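Glove cubes and tray pickup: left hand pose flips mid-task
Teleop and Demonstration > Tracking problems

Hilside_bench
Hi all! We've been recording glove demos for a tabletop policy and I am having a great time with it, apart from one nasty thing. Each glove has a marker cube on the wrist or the back of the hand, and the poses get retargeted to a two-finger arm later. Tray pickups are where it goes wrong. The left hand will track beautifully and then jump by 149 mm in a single step, flip over, and come back. On replay the arm did exactly what the data told it to and slapped the tray off the table. No one was near it and the speed cap was on, but still, yikes.

Out of 223 episodes the jump shows up in two big clumps, both on the tray task. Cup and bottle tasks look clean. Where would you start?

rezaei_fan
Flipped over AND jumped? Classic planar pose ambiguity. When only one face of the cube is visible, the solver has two answers that fit nearly as well and it grabs the wrong one. Turn up the minimum number of faces and drop the rest.

Gaétan Gill
I'd disagree, at least as the main cause. Ambiguity gives you a flip, but the position mostly stays put. A jump that size smells like a wrong marker ID to me. Do the left and right cubes share any IDs? I did this to myself in May with a reprinted sheet and lost a whole afternoon to it.

Hilside_bench
Ooh. They were printed from the same Tekine template, but I thought I had offset the second set. Checking.

tapeandhope
Check the cables too. If the lead from a cube pulls when the wrist turns, the cube rocks on its strap and your calibration is off for that stretch. Won't give you 149 mm, I know, but it'll make everything else look worse.

And please put a jump filter in front of the arm before anything else! Ours rejects any step over the limit and holds the last pose for 200 ms, then stops the motion if tracking hasn't come back. Saved us a gripper.

rezaei_fan
Holding the last pose can be bad as well if the arm is carrying something. I'd stop straight away.

tapeandhope
Depends on the arm. Ours sags a bit on a hard stop, so a short hold is kinder. But fair, for a light tray I'd stop too.

Chih-ming Shek
Can you post the setup? Easier to guess at angles with the hands in view.

Hilside_bench
Sure! Same table and tray as the bad episodes.

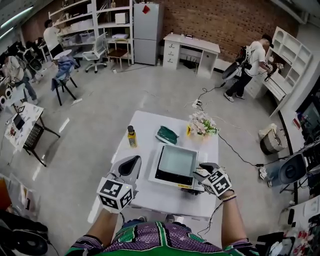
Left palm up and facing out, right fingertips on the front corner of the tray.

Chih-ming Shek
Thanks, lovely to see a real bench. With the left wrist turned like that I'd look hard at which faces your tracking cameras get. Plot the visible face count against the jumps and you'll know which of these two to believe.

Hilside_bench
OK, went through the print files. Gaétan, you called it: one left face has the same ID as a right face. So when the left hand turns, the solver can match it to the wrong cube. Reprinting tonight!

rezaei_fan
Nice find, but I still say single-face frames will bite you. Fix both.

Gaétan Gill
No argument there. Also write a check that refuses to start recording if an ID is listed twice. Mine is a few lines in the Flornarico launch script.

Hilside_bench
Doing both, plus the jump filter with an immediate stop. The old tray episodes are out of the training set until I've rerun the solver on them. Will post the plot when I have it.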